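고리 하나에 걸린 비닐봉지, 그 아래 검은 통 하나

사무실 정리 인터뷰 | 2023-01-31 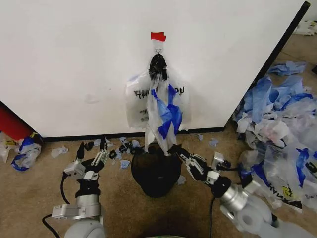
벽 고리에 모아 둔 비닐봉지와 바닥의 둥근 검은색 통. 파란 줄무늬 봉지의 아래쪽이 통 입구에 걸쳐 있다.

Cadi Eynon 씨는 공유 사무실 Flistska에서 비품과 청소 일정을 맡고 있다. 전에는 Kaneko라는 식료품점 창고에서 일했고, 이곳에 온 지는 2년이 됐다. 봉지를 모아 쓰는 방식에 대해 듣고 싶다고 했더니 그는 먼저 벽 쪽으로 안내했다. 흰 벽 패널에 작은 철사 고리가 하나 있고, 봉지는 전부 거기에 건다.

"처음에는 서랍에 넣었습니다. 개켜서 넣으라고 써 붙였는데 개키는 사람이 저밖에 없었어요. 서랍이 안 닫히니까 그다음에는 상자에 넣었고, 상자는 어느새 택배 상자랑 섞여서 버려졌습니다."

고리로 바꾼 것은 6월이었다. 벽에 못을 박을 수 없는 계약이라 가벼운 고리를 골랐고, 위치는 통 바로 위로 정했다. 봉지를 빼서 몸을 돌리지 않고 바로 씌울 수 있어야 한다는 것이 그의 기준이었다. 고리 위쪽에 붙은 작은 빨간 테이프에 대해 묻자 그는 짧게 답했다.

"자리 표시입니다. 고리를 옮겨 달 일이 생기면 그 높이를 다시 재기 싫어서요."

고리에는 종류가 다른 봉지가 같이 걸린다. 검은 봉지는 뭉쳐서 걸고, 글자가 크게 찍힌 흰 쇼핑 봉지는 벽에 붙여 납작하게 건다. 파란 줄무늬가 있는 반투명 봉지도 있다. Cadi 씨는 크기보다 얼마나 비치는지를 먼저 본다고 했다.

"종이만 나오는 자리는 반투명으로 씁니다. 밖에서 보면 찼는지 알 수 있으니까 열어 볼 필요가 없습니다. 탕비실 쪽은 검은 걸 씁니다. 커피 찌꺼기가 비치는 걸 싫어하는 분들이 계세요."

봉지를 씌우는 순서도 물었다. 그는 손으로 시늉을 해 가며 설명했다. 먼저 고리에서 봉지 아래쪽을 잡고 당겨 내린다. 위에서부터 벗기려고 하면 다른 봉지까지 딸려 나온다고 한다. 그다음 바닥 부분을 통 안에 넣고, 입구를 벌려 테두리 밖으로 접는다. 접는 폭은 손가락 두 마디 정도면 된다.

"얇은 봉지는 세게 당기면 늘어납니다. 늘어난 건 테두리에서 자꾸 흘러내려요. 그러면 또 제가 불려 갑니다. 천천히 당기면 됩니다."

이 사무실에는 책상이 46개 있다. 책상마다 통을 두던 때도 있었지만 지금은 벽을 따라 9곳에만 둔다. 통이 줄어든 뒤 한동안은 불만이 있었다. 그중 Warnurix 팀은 걸어가기 멀다며 통을 하나 더 달라고 두 번 요청했고, Cadi 씨는 통을 창가에서 복도 쪽으로 옮겨 주는 것으로 마무리했다.

바닥이 카펫이라 신경 쓰는 부분도 있다. 통을 벽에서 조금 띄워 두는 것은 검은 걸레받이에 긁힌 자국이 남기 때문이고, 국물이 있는 음식은 탕비실에서만 버리게 한다.

"카펫에 흘린 건 결국 티가 납니다. 밝은 갈색이라 더 그렇습니다. 다음에 바닥을 새로 깔면 진한 색으로 해 달라고 건물에 말해 뒀는데, 답은 아직 없습니다."

봉지를 사서 쓰지 않느냐는 질문에는 장부를 펼쳐 보였다. 지난해 이 사무실에서 다시 쓴 봉지는 493장이었다. 따로 적은 이유를 물으니 건물 관리 업체 Sonard에 비품 신청서를 낼 때 필요했다고 한다. 전용 봉지도 한 묶음은 늘 사 둔다. 모아 둔 봉지가 작아서 통에 맞지 않을 때가 있다.

"맞지 않는 걸 억지로 씌우면 찢어집니다. 작은 봉지는 우산 넣는 데 쓰거나, 화분 갈 때 씁니다. 냄새가 밴 건 그냥 버리고요. 다 모으겠다고 하면 고리가 못 버팁니다."

고리에 너무 많이 걸리면 그는 뒤쪽 것부터 빼서 창고로 옮긴다. 창고에도 같은 고리가 하나 더 있다. 마지막으로 바꾸고 싶은 것이 있는지 물었다.

"고리를 조금 더 긴 걸로 바꿀까 합니다. 뭉친 봉지가 앞에 걸리면 뒤에 있는 걸 꺼내기 불편하거든요. 그런데 지금 것도 쓸 만해서 계속 미루고 있습니다."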